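Open day at the Surkden lab

I finally made it to the open day in February, after missing it two years running, and I've been boring everyone at home with it ever since. So now it's your turn!

We got there a bit before 10, parked behind the old Flunivthorpe bakery and walked the rest. I had expected to stand behind a rope and watch a video. Instead Naomi Mushi took our group straight into the room where they do the picking work and let us crowd up near the table while she talked. The arm is a KUKA, and the job is simple to say: take things out of one bin, put them in the other. Cups, toys, blocks, all sorts of stuff you'd find under a couch.

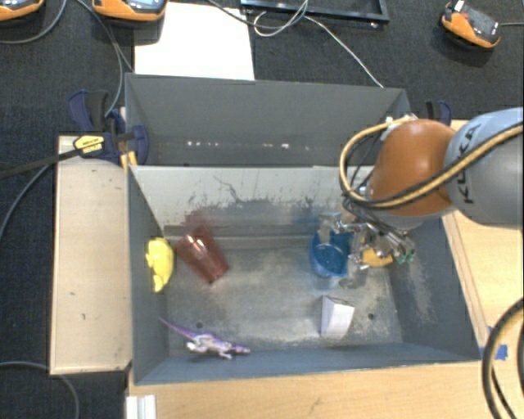
What got me was how long I could watch it. Every grab is a little different, and you catch yourself leaning in the way you do at a claw machine at the fair – come on, come on, you've got it. A kid next to me was whispering to it. When it dropped a toy on the second go, the whole group groaned, and when it got the same toy a minute later there was real applause.

Naomi told us they had logged over 900 tries that week. I asked her which objects give them the most trouble and she said cups, no question, especially when they're lying down. Shiny or see-through things are a pain too. She was so patient with us, and she must have answered that same question all morning.

Idrisa Biwott did the talk afterward, 20 minutes in the side room, mostly on how they decide what counts as a good grasp. I took two pages of notes and can read maybe half of them. If anyone else was there and wrote down the name of the book he recommended, please leave it in the comments!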